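How do I get oil marks out of a marble worktop?

Posted by ferngate_baker

We moved in last June and inherited a big marble-topped island. Lovely to look at, but I left a bottle of olive oil standing on ours overnight and now there's a dark ring that won't shift. Washing-up liquid did nothing. A chap at the Inwood showroom quoted me £230 to have it polished, and I'd like to try something cheaper first!

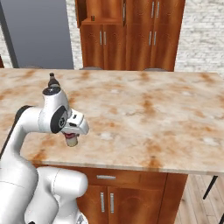

I've got bicarb in the cupboard and a tub of Pulura stone paste from the last owners, but I'm scared of making it worse.

Posted by inwoodsue

Bicarb and water, mixed as thick as peanut butter. Spread it over the ring, cling film on top, tape the edges and leave it for a day – then scrape it off with something plastic. Mine took three goes. No vinegar or lemon, they eat into marble.

Posted by Pulura_fan9

Just use the paste, it's fine

Posted by gritstone110

Agree with the bicarb. Do a test patch somewhere hidden and reseal it afterwards, or you'll be doing it all again by Christmas.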